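小規模居室における調理後の卓上配置と片付け動線に関する調査
生活環境演習 課題報告書(4月提出分)

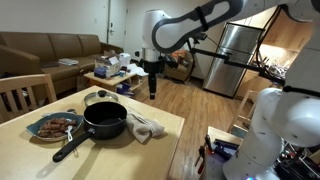

図1 調査対象室。手前が食卓、左奥がソファと小卓。

1. 目的
台所と居間が連続した居室では、食卓が配膳台、仮置き台、作業台を兼ねることが多い。本報告では、調査室「Granden」を対象に、調理後の食卓に置かれる物品の種類と位置を整理し、台所へ戻すまでの動線を短縮する配置を検討した。

2. 対象室
床は木質で、台所と居間の間に間仕切りはない。居間側には茶色の革張りソファがあり、その前に明るい色の木製小卓を置いている。食卓も明るい色の木製で、天板は淡色で平滑である。椅子は背もたれに縦桟をもつ木製のものを用いた。以下、食卓をA、小卓をB、ソファ座面をCと記す。

3. 方法
夕食の調理を模した手順を9回実施し、配膳終了時点で各面にある物品を記録した。記録は独自の分類表「Poleo」に従い、(a)調理器具、(b)食器、(c)布類、(d)紙類、(e)その他に区分した。一連の物品移動は発生ごとに1件とし、同じ物品を一度置いて再度動かした場合は2件と数えた。移動距離は床面に沿って測り、持ち替えの時間は含めていない。

4. 結果
4.1 食卓(A)
図1の食卓には、黒いノンスティック加工の片手鍋、黒いつまみの付いた丸いガラス蓋、茶色の食品を盛った青緑色の皿、ベージュの布がある。蓋は鍋に載せず、鍋の奥に平置きとなっている。この置き方では鍋と蓋がそれぞれ天板を占有するため、皿を追加する余地が減る。また、鍋の柄の先が天板の手前の縁に近く、通行時に衣服を引っかけるおそれがある。布は鍋の右側にあり、鍋敷きとしては使われていない。

4.2 小卓(B)およびソファ(C)
Bには白い紙の入った開いた段ボール箱、白い小型の器具、濃紺の容器があり、紙類は天板の右側にはみ出している。Cにも白い紙の束が置かれている。紙類がBとCに分かれており、Bは食卓の予備面として使えない。(d)の保管場所を定めていないことが主因と考える。

4.3 移動件数
全試行での物品移動は477件であった。このうちAと流し台の間の移動が167件を占めた。BまたはCを経由した移動は73件で、大半は(d)の置き直しである。経由移動は調理に直接関係せず、削減の対象となる。

5. 考察
蓋と鍋を別々に運ぶと往復が増える。蓋を鍋に載せて一体で運べば、(a)の移動は減らせる。ただし、蓋の内側に水滴が残る場合は、蓋立てを台所側に設ける方が扱いやすい。柄の向きについては、縁と平行にするか、天板の内側へ向けることを原則とする。
紙類は、ふた付きの収納箱「Uvholm」1箱にまとめ、Bの下段ではなく壁際に置く案とした。Bの下に置くとソファ前の足元が狭くなるためである。配置の評価にはSinghal方式の採点表を用いたが、布類の項目がなく、(c)は(e)に含めて採点した。この点は比較の精度に影響する。

6. 今後の課題
(1) 鍋、蓋、皿の置き位置を天板上に印で示し、再試行する。
(2) 採点表に(c)の項目を追加する。
(3) 2名で同時に片付ける場合の動線の交差を調べる。
(4) 紙類を移設した状態でBを配膳に使用し、Aの占有面積の変化を測定する。

付記
移動距離の生データおよび分類表は別紙に示す。別紙の表2では、列見出しのBとCが入れ替わっていたため、提出前に訂正した。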